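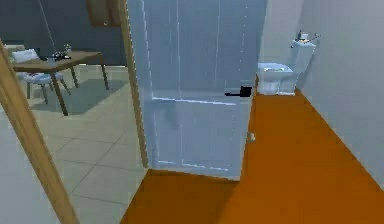 Section 6. Adjusting a Door That Binds or Will Not Latch

6.1 Scope

This section applies to interior hinged doors in all residential units at Ellbridge and Trundbridge. It does not apply to corridor doors, stairwell doors, or any door with a fire rating label on its hinge edge. Residents must not adjust those doors. Requests concerning them should be sent to the Building Office, attention Nestor Lumanlan.

6.2 Tools

Hand screwdriver, cross-head
Hex key supplied in the move-in packet
Pencil
Two thin wooden wedges
Sanding block with fine paper

Power drivers are not permitted. They strip the hinge screws, and the cost of repair is charged to the unit.

6.3 Finding the Cause

1. Close the door slowly and stop as soon as it touches the jamb.
2. Mark the point of contact lightly in pencil.
3. Open the door and try each hinge screw by hand. Note any that turn freely.
4. Close the door again and look at the gap along the top and the latch side. A gap that narrows toward the top on the latch side usually means that the top hinge has dropped.
5. If the gap is even and the door still does not stay closed, go to 6.5.

Note: Doors often swell in humid weather. If binding begins in May or later and all screws are firm, wait until the unit has been air-conditioned for several days before removing any material.

6.4 Tightening the Hinges

1. Open the door halfway and slide both wedges under the outer corner until they carry the weight.
2. Tighten the screws on the jamb side first, beginning with the top hinge.
3. Tighten the screws on the door side.
4. Remove the wedges and close the door. If the pencil mark no longer touches, the work is complete.
5. If a screw turns without gripping, remove it and replace it with the 54 mm screw from the Ristari hardware pack. Replace no more than one screw at a time.

CAUTION: Do not take out a hinge pin while the door is hanging. An interior door is heavy enough to cause injury if it falls. Keep children and pets out of the room until the wedges have been removed.

6.5 Adjusting the Strike Plate

1. Rub pencil lead on the end of the latch and close the door.
2. Open the door and find the mark on the strike plate.
3. Loosen the two plate screws by half a turn. Do not remove them.
4. Move the plate toward the mark -- no more than 3 mm in any direction -- and retighten.
5. Open and close the door several times using the handle.

If the handle itself is loose, tighten the set screw on the underside with the hex key. Handles on Rahman lock sets have no set screw and must be serviced by the Building Office.

6.6 Sanding

Sanding requires written approval from Rowena Abella, Unit Standards. Once approval is given, sand only at the pencil mark, wipe away the dust, and seal the bare edge with the touch-up paint issued for the unit. An unsealed edge will take up moisture and bind again.

6.7 Reporting

Record the door location and the work done on the maintenance card inside the utility closet. If the door still binds after 6.4 and 6.5 have each been carried out once, stop work and submit a repair request.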